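Roupa de cama infantil Flomar: o que achei depois de um inverno inteiro de uso

Comprei o primeiro jogo de lençóis da Flomar quase por teimosia. Andava há semanas a adiar a mudança da cama de grades para a cama de solteiro, e a desculpa era sempre a mesma: não havia em casa um único lençol do tamanho certo. Quem tem crianças pequenas sabe como estas coisas se arrastam. Uma noite sentei-me à mesa da cozinha, com um chá que arrefeceu a meio, e encomendei tudo de uma vez — lençol de baixo, lençol de cima, fronha e uma capa de edredão que nem sequer estava na lista. O conjunto ficou-me por 126 reais, com os portes incluídos, e chegou antes do que eu esperava.

Já tinha em casa dois jogos da Bridness, herdados do meu mais velho, e um da Powell que me ofereceram e que guardo para as visitas. Por isso esta opinião vale o que vale: é a de alguém que lava, estende e dobra lençóis de criança há uns bons anos e que tem as suas manias.

O toque

Vou começar pelo toque, que foi o que mais me surpreendeu. Acabado de sair da embalagem, o tecido era um bocadinho áspero, com aquela goma de fábrica que estala quando se abre a dobra. Confesso que torci o nariz. Depois da primeira lavagem amaciou bastante, e à terceira estava como eu gosto, macio sem ficar mole. O da Bridness nunca chegou lá, continua com um ar de papel de embrulho por mais amaciador que eu lhe ponha (e eu sei que não se deve pôr tanto, mas enfim). O da Powell é mais sedoso, é verdade, mas também escorrega do colchão à mínima cambalhota, e cá em casa há muitas cambalhotas!

O elástico

É aqui que a Flomar me ganhou. O elástico dá a volta completa ao lençol de baixo, com uma costura larga, e agarra bem os cantos. O nosso colchão é um Pletwood daqueles altos, que já me estragou a paciência mais do que uma vez, e este foi o primeiro lençol que não tive de ir buscar aos pés da cama de manhã. Só peço uma coisa à marca: uma etiqueta que diga qual é o lado comprido. Continuo a enganar-me quase sempre e a rodar o lençol todo, de joelhos em cima da cama, a resmungar.

As cores e as lavagens

Escolhi tons escuros de propósito. Os claros são lindos nas fotografias das lojas, mas com leite, bolachas e canetas de feltro por perto não duram uma semana apresentáveis. Lavo a 40 graus, do avesso, e nunca com toalhas, que largam pelo. A cor desbotou um nadinha na fronha, talvez por apanhar mais sol no estendal, e no resto não noto diferença. Na primeira lavagem largou tinta, isso sim — ponham-no sozinho ou com roupa escura, que eu fiquei com um par de meias azul-celeste que antes era branco.

Também encolheu um pouco no comprimento. Nada de dramático, ainda entala bem, mas se o vosso colchão for daqueles muito altos convém espreitar as medidas antes de encomendar. A capa de edredão fecha com molas de plástico, e duas já se abrem sozinhas. Preferia botões, como os da minha avó, que sobreviveram a todos nós.

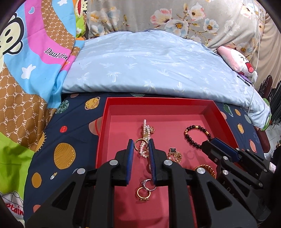
Porto Alegre, 4 de dezembro de 2021

Volto a este texto para juntar umas linhas sobre os desenhos, porque me perguntaram várias vezes se o estampado aguenta. Os planetas de banda desenhada sobre azul-marinho continuam a ser os preferidos da casa, e posso dizer que não estalam nem descolam com o ferro, que passo sempre morno. É um estampado alegre sem ser berrante, e esconde muito bem as nódoas pequenas até ao dia da lavagem. Numa cama feita à pressa, com brinquedos por cima, fica composto na mesma.

Entretanto comprei um segundo jogo igual, para alternar, e veio com a bainha do lençol de cima ligeiramente torta. Escrevi para a loja, responderam com simpatia e propuseram a troca, mas acabei por ficar com ele, que debaixo do edredão não se dá por nada e eu não tinha vontade nenhuma de voltar aos correios.

Se recomendo? Recomendo, sim, sobretudo a quem tenha um colchão difícil e uma criança que dorme atravessada. Dou-lhe quatro estrelas em cinco, e a que falta é por causa das molas. Em fevereiro conto experimentar os de flanela da mesma marca, já a pensar no frio, e depois venho cá contar como correu.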